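Vevska Pantry Drawer Set
Set-up Guide, Section 4: Sorting and Loading
Revised Mar 2, 2023

Read Section 3 (Fitting the Runners) first. The drawers must be level and must close fully before anything is loaded.

4.1 Before you begin

You will need:
- the large drawer tray, with dividers
- the shallow upper tray
- the label sheet and a soft pencil
- a clean tabletop, at least as wide as the large tray
- a dry cloth

The large tray is 42 cm wide and 35 cm deep. Measure your longest carton before you set the dividers. A carton that does not lie flat in the tray will catch on the rail when the drawer closes.

CAUTION: Do not load the drawers while the safety film is still on the runners. The film can slide under the rollers and jam the drawer.

4.2 Clearing and sorting

1. Empty the old shelf or drawer onto the table. Work on one shelf at a time.
2. Set fresh fruit to one side. Fruit does not go in the closed drawers.
3. Stand small packages up so that the printed side faces you. Read the date and the storage instructions on each one.
4. Lay cartons flat, with the end flaps folded in.
5. Put cloths, tissues and other soft items together. These go in the shallow upper tray.
6. Set aside anything you cannot identify. Do not put unmarked food in the drawers.

Note: Many packages give the nutrition values per 100 grams in a table on the back. If you are sorting for a person on a special diet, turn the package so that this table stays readable after loading.

Note: Storage instructions on imported foods may be in another language. Look for a temperature figure followed by the degree sign. If you cannot read the rest of the text, ask the store where you bought the food, or write the meaning on a label once you know it.

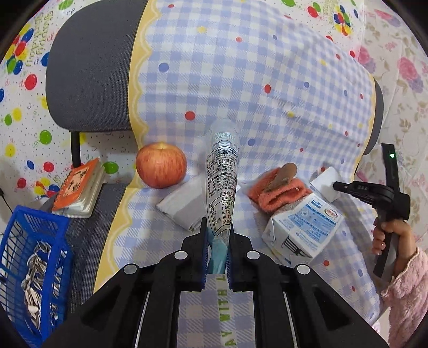
Fig. 4-1. Items during sorting: package held upright to show the nutrition table, with an apple, a carton and soft items alongside.

4.3 Setting the dividers

The large tray comes with 6 dividers. Most kitchens need only four. Keep the others in the parts bag.

1. Place the tray on the table with the notched edge toward you.
2. Press one divider into the first pair of notches until it clicks at both ends.
3. Stand one of your small packages against it. Leave a finger's width of space, then fit the next divider.
4. Repeat for the remaining small packages.
5. Leave the right-hand side of the tray open for cartons.
6. Lift the tray by its side grips and check that no divider has come loose.

If a divider bows in the middle, the space is too tight. Move it one notch over. Bent dividers can be flattened under a heavy book overnight, but they will not hold as well as before.

Owners of the older Gritlow tray: the notches are on the long side, so steps 1 and 2 are done with the tray turned a quarter turn. Gritlow dividers do not fit the Vevska tray.

4.4 Loading the large tray

1. Put the small packages in first, narrow end down, between the dividers.
2. Slide cartons into the open side. Place the heaviest at the back.
3. Turn barcodes and seams to the side and keep the product name facing up.
4. Check the height. Nothing should stand above the rim of the tray.
5. Lower the tray into the drawer and push it back until it touches the stop.
6. Close the drawer slowly the first time and listen for scraping.

CAUTION: Opened packages must be sealed with a clip or moved to a lidded jar. Crumbs and sugar in the runners are the most common cause of sticking. Damage of this kind is not covered.

4.5 Loading the upper tray

The upper tray is for light items only. Fold cloths loosely and lay them flat - a rolled cloth tends to spring up and catch the underside of the counter. Keep tissues in a stack, folded edge forward. Do not put food in this tray if it is also used for cleaning cloths.

4.6 Fruit

Keep apples and other fresh fruit in an open bowl or in the Ekholm wire basket (sold separately). Wipe the fruit dry before placing it in the basket. One bruised apple can spoil the rest, so check the bottom layer when you add more.

4.7 Labels

1. Write on the label before you peel it. Use pencil or a fine marker.
2. Wipe the drawer front with the dry cloth.
3. Press the label down from the center outward.
4. For food moved out of its original package, add the date printed on that package.

The Tuhumury label sheet has a removable backing and can be taken off without leaving marks for up to three months. After that, use warm water and a little dish soap.

4.8 Checks after loading

Open and close each drawer five times. The runners are tested to 1,000 full openings before they need oil, but a new drawer may feel stiff for the first few days. If it still drags after a week, take the tray out and repeat step 5 of Section 3.

Go on to Section 5, Cleaning and Care.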